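The streaming people have discovered stand-up contests again, and I would like to register a complaint before the second season is announced, which on past form should be sometime before lunch.

You know the format by now. Ten comedians are shut in a room with a fridge and a beanbag. They try to make each other laugh, or try to stop each other laughing, or vote somebody out for laughing at the wrong moment. There's a host, who used to be a comedian and is now a host. There's a trailer, and the trailer has all the jokes in it. I watched the one for Grundodo, the latest of these, and then I watched Grundodo, and I can report that the trailer was the better program by a comfortable margin and had the decency to finish in 2 minutes.

I don't blame the comics. It's a pay cheque, and there are not so many of those going in live comedy that anyone can afford to be snooty about the catering. My grievance is with the notion that this is what comedy is for.

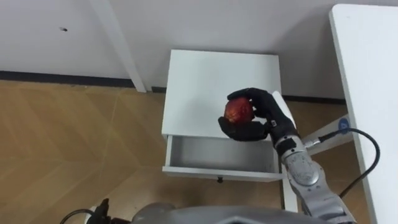 **OPINION | Screen & Stage**

Comedy is an odd thing to put behind glass. A drama doesn't much mind whether you're there. A joke does. It needs somebody on the other end, preferably somebody who has paid for parking and is a bit cross about it. The best night I've had in years was in the back room of the Fliltbridge Hotel, where 27 of us sat on stacking chairs while a woman in a cardigan talked for most of an hour about her strata meeting. No trailer. No beanbag. The man beside me wept into his schnitzel.

You couldn't film it. Or rather you could, and somebody probably will, and they'll put a sting of music under the good bit so we know it's the good bit. They'll cut to a second comedian watching on a monitor with a hand over the mouth. That reaction shot has become the laugh track of our time, and I say that as someone who grew up on laugh tracks and bears them no ill will. The old laugh track at least had the manners to stay off camera.

What the contest format really sells is the sight of funny people being professionally amused by other funny people. It's like watching chefs eat. I'm sure they're enjoying themselves.

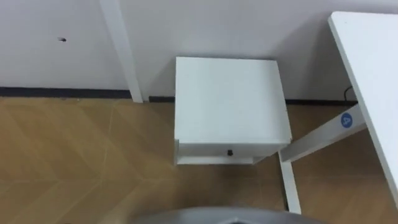 The other thing it does is flatten everybody. Put a slow-burning storyteller in a room with a bloke who does voices, and give each of them eighteen seconds, and the bloke with the voices will win every time. He'll win next season too. The storyteller will be described by the host as "a bit of a dark horse" and will be gone by the third episode, having got as far as the bus stop in a story that doesn't pay off until the funeral.

I had this out by email with several readers after my last column, in June, when I was rude about the Kidton Comedy Gala. Most of the letters were fair. A few were even funny, which is galling when you do this for a living. One question kept coming up, so I may as well deal with it.
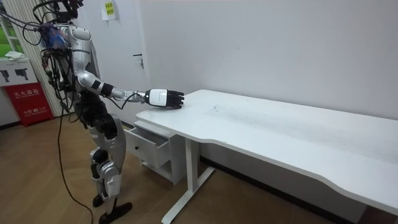 **Don't these shows bring new people to live comedy?**

They bring new people to the comedians who were on the show, which is lovely for them, and those people then go to a theatre with 2,000 seats and watch the comedian on a big screen at the side of the stage. I've seen very little sign of them drifting down to a pub on a wet night to take their chances with an unknown.

I'd love to be wrong about that. The Afridi Room in Kidton, which has run an open mic for longer than most of its acts have been shaving, put up a poster with a still from one of the contest shows and the words "AS NOT SEEN ON TV". I went along. There were 18 of us, counting the bar staff, and I have counted the bar staff because one of them got up and did five minutes on the dishwasher. She was good, too. Her closer died in a heap and she laughed at it harder than anything else she'd said, and the whole room went with her.
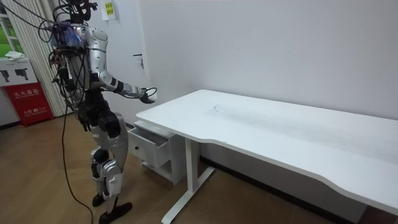

That sort of recovery never survives the edit. A joke that falls over on a streaming show gets snipped, or gets a cartoon trombone. In a room you have to sit there with it, all of you together, and see what she does next. Half the pleasure of a live night is the chance that it'll go badly - I don't mean that cruelly, I've paid to be there as well - and a show that has been to colour grading and legal can't offer you that chance at any price.

So if the platforms are looking for somewhere to put their money, I have a modest proposal, and it doesn't need a fridge. Point one camera at a small stage in a regional town. Let each act do the full set, bus stop through to funeral. Leave the coughs in. Don't cut to anybody's face. It'll rate terribly, and I'll watch every minute of it, assuming I'm not down at the Fliltbridge. The woman in the cardigan is back next month with new material, and I'm told the strata has elected her chair.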